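I met Sobia Dogar in the lobby of her old firm, Iordache, where she spent four years writing research notes on small industrial stocks. She runs her own newsletter now, and she talks fast – I filled most of a notebook before the coffee came!

I asked her first about Kodstead, the stock her readers won't stop emailing about. "I had 1379 messages after the last earnings call," she told me. "Most of them wanted to know if they should sell. I can't tell them that! I don't know their rent."

She did tell me what she's watching, though, and it's mostly debt. Kodstead has a big loan coming due in February, and she thinks the new rate will hurt.

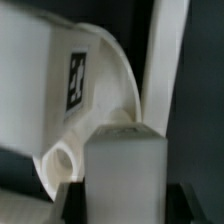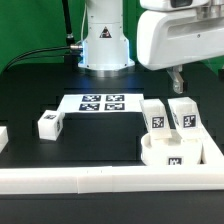
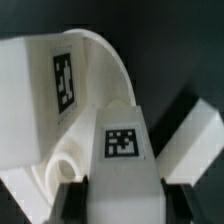 "People look at the dividend and stop reading," she said. "Go to the notes at the back. If I had 50 minutes with a report, I'd spend most of them there."

Her own money? Mostly in a plain index fund, plus 200 shares of Stomora that she bought years ago and still discloses every time she mentions the company (including to me, twice). I wondered if that got awkward when Stomora had a bad quarter.

"Sure it does," she said, laughing. "I wrote a pretty mean piece about them last year and watched my shares drop all afternoon. My mother called to ask what I was doing."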